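Search this site
Enter keywords Go

The Flunoneck Letters: Report on a Comic Story Told Entirely in Complaints

Final project report, Humor and Short Fiction, submitted June 27, 2025

1. What I said I would do

My proposal from January promised a comic novel. It was going to be set in 2074 in a harbor town called Flunoneck, and it was going to be told through letters of complaint to the company that runs the ferry. The proposal used the word "sweeping." I had been in the class for one week and had a new notebook.

What I am handing in is a long short story made of letters. The ferry is still in it. The sweep is gone, along with the sea monster, the election, and a romance between two people whose only contact was through a lost property form. I miss the form.

2. The story

Flunoneck sits on one side of a cold bay and Jastasby sits on the other. The Tarnov Ferry Company runs a boat between them. In the opening letter, a Flunoneck resident writes to say that the boat left early and that he was not on it. The company writes back to say that the boat left on time and that his watch was set to Jastasby time. There is no such thing as Jastasby time. The company made it up to get out of a refund, and by the middle of the story both towns are running on different clocks and the bakery has to open twice.

The letters on the Flunoneck side come from a man who never gives his name and signs himself "A Passenger." The ones from the ferry office are signed "Customer Relations," which may be one clerk or a whole floor. I decided which early on and then lost the page where I wrote it down. The ending works either way, and I have now told two different people that this was the plan.

3. Method

I wrote one letter at a sitting and tried not to look at the one before it, on the theory that people who complain by mail don't keep good files. This gave me a first draft in which A Passenger had a bad left knee, a bad right knee, and in the eighth letter a wooden leg. I kept the knees. If he's exaggerating for the refund, the mistakes belong to him.

Each letter had a limit of 200 words. The limit was the best decision in the project and I made it because I was tired. A complaint that runs long turns into an essay, and my essays are not funny on purpose. With a limit, A Passenger has to choose between explaining the problem and insulting the company, and you can watch him pick wrong.

For research I read old complaint letters in library collections and a lot of etiquette manuals. The real complaints were better than mine. The angriest people were the most polite, and they almost always mentioned the weather. I stole both habits. I also read an entire guide to tide tables and used none of it, except that I now have opinions at the beach.

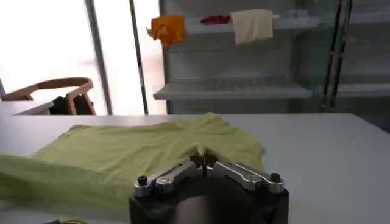 Light green T-shirt and gripper, white tabletop.

4. The trouble with 2074

Setting the story in the future was meant to let me invent things. Mostly it let readers ask questions. Why is anybody sending paper mail in 2074? Why is there a ferry? Has the bay risen? Somebody in workshop wanted to know what money looked like, and I spent an evening designing coins for a story in which nobody pays for anything because they are all demanding refunds.

I tried three fixes. In the first, a long paragraph explained the return of the postal service. It had a war in it. In the second, everything was moved back to an unnamed past, and the letters immediately started wearing top hats. In the third I left 2074 at the top of the first letter and never brought it up again. That version got the most laughs and the fewest questions, so that's the one you have.

The lesson I took is that comic readers will forgive a strange fact if it walks in like it owns the place. Once it starts apologizing, they want to see some ID.

5. Mägi

The biggest change between drafts was adding Mägi, the hotel on the Jastasby side. In the early version the two letter writers just went back and forth, and by the sixth exchange it read like a tennis match between two walls. Workshop said it needed a third voice. I was offended for a few days and then wrote one.

The Mägi Hotel gets one of the ferry company's replies by mistake and answers it. Then it keeps answering. It's the only writer in the story with no complaint at all. It would like everyone to know that breakfast is included. I meant it as a single joke, but the hotel's cheerful notes made the other two sound lonelier, and the last part of the story came out sadder than anything I had planned. The instructor's comment in the margin was "good, leave it." I left it.

6. What didn't work

The timetable printed between letters. I liked it, I lined up all the columns, and every reader skipped it.

The running gag about herring. It ran too far. There's one herring left, in the fifth letter, and it knows why it's there.

The title changed so many times that the file on my computer still has the name of a story about a dentist. "The Flunoneck Letters" is plain, but the fancier titles all gave away the clocks.

I also think the fourth letter is weak. I rewrote it more than any other, and you can tell, because it's the only one where A Passenger sounds like he has been to college.

7. If I kept going

There's a possible sequel in which Jastasby gets its own ferry and both boats leave at the same moment by different clocks. I have a first line and the hotel's menu. I'd want to write the ferry office as a definite number of people this time, and keep the page.

As for the grade I was asked to suggest for myself, I would like to bring up my left knee, and the weather.

Comments (4)

Guest
I was in the workshop that asked about the money. I stand by it. Do you still have the coins?

Anonymous
Put the lost property romance back in. You can't mention a thing like that in the first section and then walk off.

Guest
I liked the timetable. I read it twice looking for the joke, so maybe that's your problem. Is the full story posted anywhere or just the report?

Author
Replying to everyone: coins yes, romance maybe, full story goes up once I fix the fourth letter. So don't wait up.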